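Prakon Opens Its Simulation Lab for an Afternoon

Visitors to Prakon's open day in September were shown to a row of screens. Ruth Agudelo, who leads the simulation team, ran the demonstration herself and talked with us once the last group had left.

"People want to see metal moving," she said. "Most of our week is spent in a rendered room like this one, with a small green object on the floor and an arm that has to deal with it."

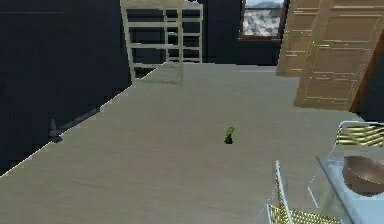
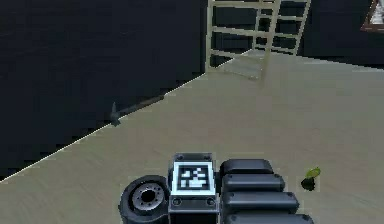
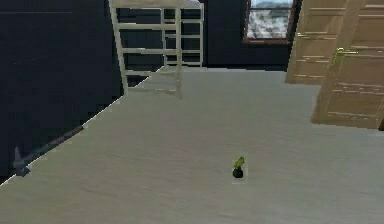
Why test in a simulated room first?

Mostly for the cost of mistakes. "A bad command in the simulator costs me a restart," Agudelo said. "On the bench it can cost a finger joint and two days of waiting for parts."

Her team queued 800 simulated attempts before the open day, and 159 of them failed. She put the failure list up for visitors and spent longer on it than on the successes. Many of the failures came from the arm closing too early, she said, and a few from errors in the physics settings.

Duyên Trương, an engineer on the team, handled questions at the second screen. Several visitors asked whether a program that works in the simulator will work on a real arm. "Sometimes it does on the first day," Trương said. "Usually we have to go back and change the friction values."

Around 80 people came through, in groups small enough to stand at one desk. Agudelo would like the next visit to include time at the real bench, which was closed for rewiring. She has asked for a bigger room, too.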